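Chapter 4
Wood That Moves

Pick up any piece of timber and you are holding a bundle of tiny drinking straws. That is close to how a tree works while it grows, and the straws don't stop mattering once the tree is felled. They take in moisture from the air and give it back again, season after season, for as long as the wood lasts. It's a wonderful thing to learn about a material you thought was finished and still!

In this chapter we look at how boards swell and shrink, why they do so far more across the grain than along it, and how joiners have learned to work with that movement. You will meet radial and tangential shrinkage, work out the change in width of a tabletop between a humid summer and a dry winter, and decide how to fasten it so that it doesn't split.

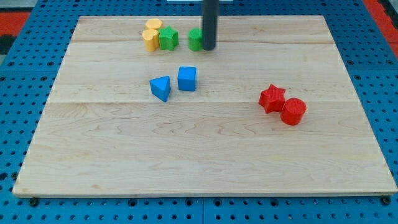
Gluing narrow planks edge to edge is one of the oldest answers to the problem, and still one of the best. A single wide plank tends to cup as it dries. Several narrower ones, with their growth rings arranged thoughtfully, share the movement between them, and a good glue line can be stronger than the fibres on either side of it. Maple is a favourite for this work: dense, fine in colour and a pleasure to plane.

Our case study is the community hall at Brestercombe, where a floor of 1,030 boards was laid in April and had buckled in 2 places by the following summer. Keep it in mind as you read. By Section 4.3 you'll be able to calculate the gap the builders should have left at the walls.

Before you start, revise percentages and the meaning of relative humidity (page 56).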